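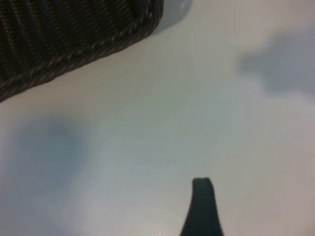 According to Mirela Andrade, a basket on a table works only as long as people can see the bottom of it. Once the bottom is covered, she said, things go in and stay in. Other people we interviewed made similar remarks, and we use hers to open this section because it states the pattern we found in the item logs more plainly than we could.

4.2 Open woven baskets

Of the container types in the study, open woven baskets were the most common in shared rooms. The 90 households in Pernville and Boltmont kept a total of 98 such baskets on tables, counters, benches and low shelves. Baskets used for laundry or firewood were left out, as were any that stood on the floor. A few homes had more than one basket in the same room, and in those cases each basket was logged separately.

Most of the baskets were rectangular, with rounded corners and no lid. Handles were uncommon at this size. Residents often called these baskets "wicker" whatever they were made of, and many could not say whether theirs was plant fiber, paper cord or plastic. We did not test materials. In the tables we use "woven" for all of them and note the material only where a label was still attached.

4.2.1 Weave and rim

The weave is rarely the same over the whole basket. In many of the baskets we handled, the base was worked in tight rows and the walls had larger gaps. Figure 3 shows this difference clearly. A tight base holds small items such as keys, coins and pen caps. An open wall lets in some light, so the contents can be made out from the side, but it also lets thin things through. Residents reported finding hairpins and toothpicks stuck in the walls, usually while looking for something else.

Crumbs and dust were the most frequent complaint. They settle between the strands, and wiping does not reach them. Owners dealt with this in different ways. Some turned the basket over and tapped it against the sink. Others used a dry paintbrush, and one household ran a hair dryer over the outside on its cool setting. A cloth or paper liner solves most of the problem but hides the weave, and several people who had tried a liner took it out again for that reason.

The rim matters more than we expected when we drew up the log sheets. A thick rim is where people hold a basket that has no handles. It stiffens the opening, and it takes most of the wear when the basket is pulled along a surface or pushed into a shelf. On older baskets the rim was usually the first part to come apart, most often at a corner, where the cord bends. Cleiton Bragança, who repaired baskets for two of the households, showed us how a loose rim could be tied back with waxed thread. He thought that a basket with a sound rim and a damaged wall was worth keeping, and that the reverse was not.

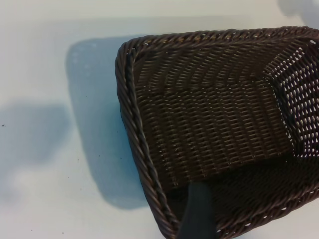 Figure 3. Dark brown woven basket with a twisted, rope-like rim, seen from above. The base is woven in close rows; the side wall at right has larger gaps.

4.2.2 What goes in

Residents logged each item they found in a basket on the first and last day of the logging period. The logs list 1,171 items. We sorted these into two groups. "Placed" items were those the household had decided to keep in the basket, such as napkins, remote controls, fruit or sewing things. "Dropped" items were those that someone had put there for the moment, such as receipts, loose screws, lip balm, batteries of unknown charge and parts of toys.

The sorting was done with the residents, because we could not do it reliably on our own. A roll of tape was placed in one kitchen and dropped in the next. Members of the same household also disagreed at times, and where they did we recorded the answer of the person who said they used the basket most. This is a weakness in the method. It probably makes the placed group look larger than it would have if we had asked everyone.

Mail was a special case. Unopened mail was nearly always dropped, yet many households had a basket that was "for mail." We followed the household's own wording and logged such mail as placed.

4.2.3 Color and contrast

Dark baskets were often chosen for pale tables and counters. Residents gave two reasons. The first was looks. The second was that a dark basket is easy to find and easy to put back in the same spot. The drawback is inside. Dark walls shade the lower part of the basket, and small dark items, such as black hair ties or a car key, are hard to pick out there. In homes with dark baskets, people told us they felt around with their fingers or tipped everything out onto the table.

Pale baskets had the opposite problem, as stains showed on them and they were washed more often. One Vunder basket in Boltmont had been washed so many times that its base no longer lay flat.

4.2.4 Emptying

Very few households had a fixed time for emptying. The usual trigger was a search. Someone needed a thing that was thought to be in the basket, tipped it out, and sorted the rest while it was on the table. Visitors were the next most common reason, and December was the month named most often, when tables were needed for meals and baskets had to go elsewhere.

Moving a basket did not mean emptying it. In several homes a full basket was carried to a bedroom before guests came and then brought back with its contents unchanged. Barros describes the same habit with drawers that are lifted out whole, and uses the term "carried clutter" for it. We use her term in Section 5.

Shallow baskets were emptied more often than deep ones. Our sample is too small to separate depth from other factors, such as the room or the number of people in the home. Still, the direction agrees with the interviews. When we read Andrade's remark about the bottom of the basket to other residents near the end of the study, most of them said that it fit their own tables, and two went to check.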